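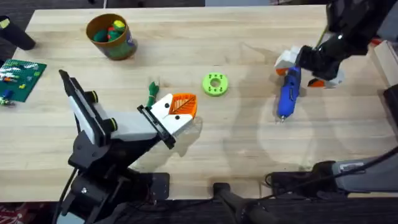
Attachment 1: ring, center of table

Ticket: bench items not matching Jokum list
Opened: 2016-11-14
Reported by: Elias Qaisi, Haworth
Assigned to: Necati Uçar

The lime-green ring has no entry in Jokum. Searched by color and by "ring", zero results. Large center hole, small holes around the rim. Madby lists a similar part at 14 mm thick – not measured yet.

Necati: Entry was archived in August. Restored. Please resync and check the blue tool as well, its record has no ID. 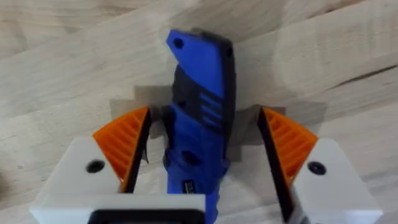
Attachment 2: blue tool, black badge low on the body

Elias: Resynced, ring shows up. The markings on the badge are too small to read in the attachment. Body is blue with black, four ridges on one face. 

Necati: Fine. Match the remaining records too. 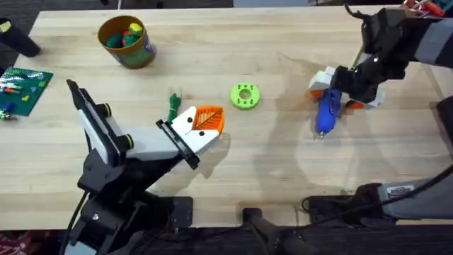
Attachment 3: table view, green figure left of the ring

Necati: Ring and green figure matched. Blue tool stays open pending ID.

Status: waiting on reporter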